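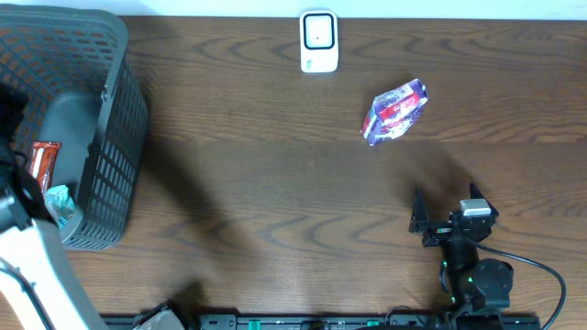 Small trash basket for the table? or just a bag on a hook
Started by kikeritz_drawers

kikeritz_drawers
OK so we eat at the big table, we do crafts at the big table, and by Sunday night it's wrappers wall to wall. Snack bags, wipes, tissues, all of it. The kitchen can is maybe 6 steps away and might as well be in Ohio. Started keeping a dark gray plastic basket up on the table itself, the kind with the little rectangular holes in the sides. Works great for me. Spouse says trash on a table is gross. Who's right, and does anyone have a better idea that isn't a lidded can? Tried lids. Kids balance things on lids.

samina_q
Team basket. Rinse it out once a week and move on.

One question tho - holes. Crumbs?

kikeritz_drawers
Solid bottom panel on mine so crumbs mostly stay put. Mostly.

ohdeer96
Team spouse, sorry. Food trash where you eat is a no. Bag on a hook under the edge, done. I've had the same hook up since college.

stivholm_fan
Hooks are fine until somebody's knee finds the bag. Ask me about the yogurt.

I had the Stivholm bin for a while, the tall narrow one. Tips over if you look at it. Went back to a basket. Wide and low is the way to go.

kikeritz_drawers
Narrow wouldn't work here anyway, the big bags puff back up after you crush them. They take up all the room and then the little stuff sits on top and slides off.

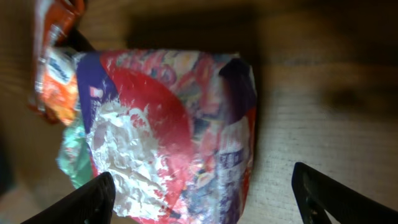 The usual suspects. Big one's the problem, orange and teal ones are nothing

nitent_nell
Fold it in thirds longways, then tie it in a knot. Takes two seconds. A knotted chip bag is like the size of a walnut and it STAYS that way. I've got 200 square feet of apartment, I knot everything.

ohdeer96
Knotting greasy bags with your fingers is worse than the basket imo

nitent_nell
you have a sink

jailson_sales
Sorting before tossing is what fixed our table. Read all this and I think everyone's arguing about the container when the pile is the real issue.
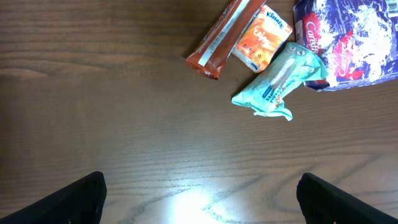
My rule for clearing a table is two passes. First pass is only stuff that's for sure garbage, second pass is anything you have to pick up and check. Sounds fussy, takes a minute. Otherwise you sweep the lot in one armful and good things go with it. Bar wrapper next to a pocket pack of Kleenex next to a packet of wipes, all small and packaged and bunched up together, and at the end of a long day they're all the same thing to your hand. I've thrown out wipes that were nearly full. More than once. So now tissues and wipes get a home (shallow tray, back of the table by the wall) and whatever's left can go in a basket, bag, bucket, don't care.

samina_q
The tray is smart. Stealing that.

stivholm_fan
Two passes, lol. My kids do zero passes.

jailson_sales
Give one kid pass one and the other kid pass two. They'll police each other

ohdeer96
OK the tray I agree with. Still not the basket. Does anyone else wipe the table AFTER or is that just me? Everybody posts about bins and then leaves the crumbs.

kikeritz_drawers
I wipe! Damp cloth, with the grain. Ours is dark with a lot of swirl in it so crumbs hide really well, you only find them with your elbow. What I do is get down low and look across the top toward the light.

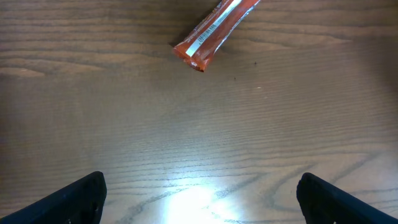 Then dry it right after or it streaks. Used to do it the other way around, wipe first around the stuff and then clear, which is dumb bc you just push crumbs up against everything and they're back the second you lift it.

nitent_nell
Dry brush first. Wet cloth on crumbs = paste. One of those little table brushes with the pan, mine's probably from 2000 and it still works fine.

samina_q
+1 dry brush

ohdeer96
Dry brush straight into the basket I suppose

kikeritz_drawers
exactly, see, you're coming around

ohdeer96
I am not. Put it on the floor next to the table at least. Compromise.

stivholm_fan
Floor = dog, for some of us

kikeritz_drawers
No dog here. Might try the floor for a week and see if anything makes it in. Will report back if I rememeber. Nell, does the knot thing work on the really stiff foil bags or just the soft ones?

nitent_nell
Soft ones mostly. Stiff ones I roll up and stuff inside another one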